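O visto de novembro 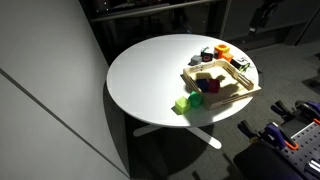

1. O convite

A carta do ministério de Edden chegou ao comentador Tkachuk em plena maquilhagem. Lamentavam informá-lo de que o seu nome figurava agora na lista de sanções, linha 37, entre um banqueiro e um fabricante de helicópteros.

- Linha 37? - perguntou. - Por ordem de importância?

- Alfabética - disse a assistente.

- Em que alfabeto?

Tkachuk passara quatro anos a explicar todas as noites, em horário nobre, que Edden era um país moribundo, sem moral e sem aquecimento. Tinha lá uma casa de férias, com sauna. Nessa noite anunciou aos telespectadores que a lista era uma honra e, no intervalo, telefonou ao consulado.

2. O consulado

Atendeu-o Seija Miettinen, segunda secretária, que falava a língua dele melhor do que os ministros dele.

- O senhor disse em direto que não poria os pés em Edden nem por 1000 coroas.

- Retórica.

- E que devíamos ser afundados.

- A parte norte. A minha casa fica no sul.

Ela tomou nota. Ouvia-se a caneta, o que ele achou indelicado.

- Pode recorrer - disse ela. - O formulário custa 200 coroas e tem de ser entregue em pessoa.

- Onde?

- Em Edden.

3. As férias

Em novembro, Tkachuk foi descansar para Caditz, estância patriótica à beira de um lago cor de chá. A sauna estava em obras desde a visita de um marechal. No quarto ao lado ficou o banqueiro, e ao pequeno-almoço apareceu o fabricante de helicópteros, que também tinha casa no sul.

Jogaram às cartas até quinta-feira. Depois o banqueiro perguntou, baixando a voz, se alguém conhecia bem a tal Miettinen.

- Eu conheço - disse Tkachuk, e pediu mais chá.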